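Washing new towels before first use, yes or no?

Posted by millrace_dee, 1st September
14 replies · 1,376 views

I bought a stack of bath towels from Tondmont in the July sale and they don't dry anything. Water just slides around on your skin. The tag says wash before use, so I washed them once at 40 with normal detergent and a capful of softener, and they got worse. They feel nice in the hand but they're useless after a shower. Do I keep washing or take them back?

pegbasket
Keep washing. New towels come with a finish on them so they feel plush on the shelf. Mine took four washes. Leave out the softener, it coats the loops and you're back where you started.

harlow_n
Agree on the softener. I'd also put a cup of white vinegar in the rinse. No detergent in that load at all, just the vinegar.

oldboiler
I wouldn't put vinegar in a machine on a regular basis. It's hard on the rubber seals. I replaced a door seal two years ago and the repair man asked me straight out if I'd been using it. Wash warm, use half the detergent you think you need, add an extra rinse. That does the same job.

harlow_n
I've used it for 10 years in the same machine with the same seal. Once a month isn't going to hurt anything.

oldboiler
Once a month maybe. People read "use vinegar" and do it every load.

cotton_and_co
Check what they're made of before you spend any more on hot water. A lot of the cheap ones are a cotton and polyester mix and they will never soak up much. I sorted my linen closet last week and anything that was mostly polyester went into the rag bag.

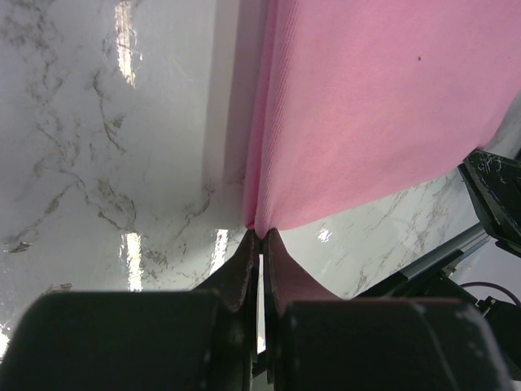
The other thing I do now is the drop test. Put a drop of water on the dry fabric and watch it. If it sinks in right away, fine. If it sits there as a bead after a few washes, send it back. I had a set from Cellero that still beaded after five washes and the store took them without a fuss.

millrace_dee
Label says 100% cotton. Just tried the drop test and it sat there for 20 seconds, then went in slowly. So I guess there's hope. Will do two more washes with no softener.

pegbasket
Sounds like finish to me. Don't overload the drum either.

flurkgate_annie
Anyone in Flurkgate, the laundromat next to Cieślak has big drums and you can do a whole set in one go. Much better rinse than my machine at home.

millrace_dee
Update after two washes. Better. Not great, but I can get dry with one towel. Keeping them.

Related threads
Best way to get musty smell out of towels
Line drying vs dryer for bath mats
How often do you replace pillowcases?
Detergent drawer full of black gunk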